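The Incompletes

The export from Lureo ran at 6:40 in the morning and finished before Tumelo Tshabalala had his coat off. It held 1118 rows, one for each course grade issued at Kenby Middle School for the last marking period. The district office in Elholm wanted the failure rate by grade level, with the prior year beside it, in the format used for board packets. The request had come with a due date and no greeting.

He sorted the file by final mark. The failures collected at the bottom. There were 393 of them.

He checked the filter, cleared it, and sorted again. The number did not change. The same query on the prior year's file returned a failure count in two digits.

Tshabalala had been the district's records analyst for seven years. In that time he had seen a school double its honor roll through a rounding setting, and another report a student with eleven gym classes. His procedure for a large change was fixed. First the export, then the import, then the settings, then the people. He wrote the four words on a pad and drew a box beside each.

The export was clean. Row counts matched at both ends. The import log showed no rejected lines. He marked two boxes and opened the settings page, where each school chose how its gradebook handled an assignment with no score. The choices were Exclude, Treat as Incomplete, and Treat as Zero. Kenby had used Treat as Incomplete for as long as the history went back. In July the setting had been changed to Treat as Zero. The user field said SYSTEM.

He called the vendor's support line and was given a case number. The agent explained that the default had been updated in the summer release and that schools which had never saved the page by hand had received the new default. It was in the release notes. Tshabalala asked which page of the release notes. The agent said it was under Improvements.

He ran the calculation again with the old rule. The failures dropped from 393 to 82, and the incompletes rose by the difference. He entered the new figure in the draft, added a footnote on method, and checked the third box.

Then he looked at the 82 by teacher. The names were spread evenly, a handful each, as he would have expected. He looked at the incompletes the same way. They were spread evenly too, apart from one section of sixth-grade science. In that section every student had a full set of scores, on time, for every assignment up to the last week. In the last week there was one assignment, called Final Lab, and every score was blank. The teacher was listed as Tamošiūnaitė.

He sent her a message asking whether the scores were pending. She answered in four minutes. They are not pending, she wrote. Come and I will explain.

The drive to Kenby took him past the bus lot and the closed pool. He signed in at the front office, where the clerk gave him a sticker with the date on it, Tue 20 August, and told him the science rooms were at the end of the hall on the left.
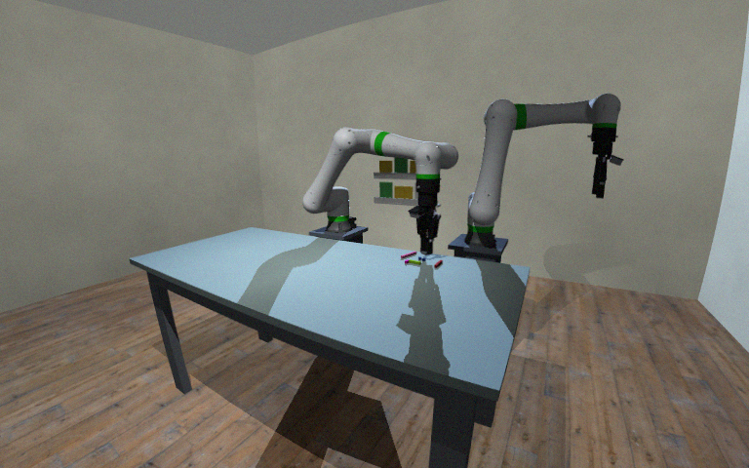 Tamošiūnaitė kept her records on paper first and in Lureo second. She told him this before he had sat down, as a point of method. The paper book had a column for each assignment and a row for each student, and the Final Lab column had been filled in pencil, every row. She turned it so he could read it. They were at a table with a flat gray-blue top and a thin dark edge, set diagonally in the room, and he had to decide which side of the corner to take. He took the side nearer the door. The scores in pencil were good. A few were very good.

"So they did the work," he said.

"All of them did it."

"And it was graded."

"It was graded by me. I did not enter it."

He asked why. She said that the lab counted for a fifth of the mark, and that the principal had told the staff in spring that any section with an average above a certain line would be combined with another section the next year, under the reasoning that strong students needed less attention. Her section had been above the line at the start of the last week. With the lab entered it would have been far above. With the lab blank, the marks were incomplete, and a section with incomplete marks had no average. It could not be combined with anything.

"They would have been resolved in the fall," she said. "After the schedule was printed."

"They weren't incomplete, though. The rule changed. They came through as zeros."

She did not say anything for a while. Then she asked him what the zeros had done.

He had the figures with him. With a zero for a fifth of the mark, a student with a ninety dropped to a seventy-two. A student with a seventy dropped to a fifty-six. Some of her students had passed anyway. Eleven had not. Under the summer placement rules, a failing mark in science sent a student to the support track, and the letters for the support track went out by automatic mail when the marks were posted. He had looked up the mailing before he left the office. It had gone out on schedule.

"Eleven families," she said.

"Eleven letters. Two students have the same address."

She closed the paper book and then opened it again. She asked what he needed. He said he needed the scores entered, with a change form for each student, signed, and a reason code. The reason codes were Late Work, Calculation Error, Clerical Error, and Other. Other required a written statement of no fewer than fifty characters, which would be read by the assistant superintendent.

"Which one would you use?" she said.

He told her he was not able to advise on that. It was true. The guidance was specific on the point, and he had helped to write it.

She began with the first row. He waited while she filled in the forms, since he would have to carry them back, and he used the time to recompute the section average on his own pad. It came out well above the line. He checked the addition and it came out the same. On each form she marked Other, and under it she wrote the same sentence, which ran to more than fifty characters and left nothing out.

At the office that evening he entered the forms, ran the export again, and compared the files. The failures stood at 71. He removed the footnote, wrote a longer one, and attached a request to recall the letters. The system returned a confirmation that the request had been received and would be handled in order.

He picked up the pad and looked at the fourth box. After a minute he put the pad in the drawer with the box still open and went to find out who was working in the mail room.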